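The bag drawer

My council now sends a newsletter about waste, and January's is devoted to bags. It has 61 tips in it, three of which are the same tip. I read the lot over toast, which tells you how the month is going.

Telma Daza, who moved out in the autumn, left me her entire collection – Rituvov, Prametti, a bookshop I've never heard of. I own more bags than things to put in them. I still get to the till with my arms full of onions.
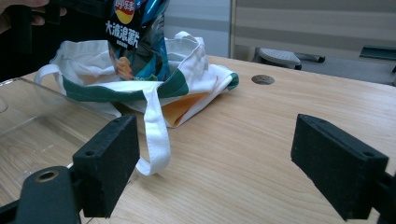 What I'm doing now

One canvas bag stays out on the table until it annoys me into going shopping. The rest are going to Telma's mum.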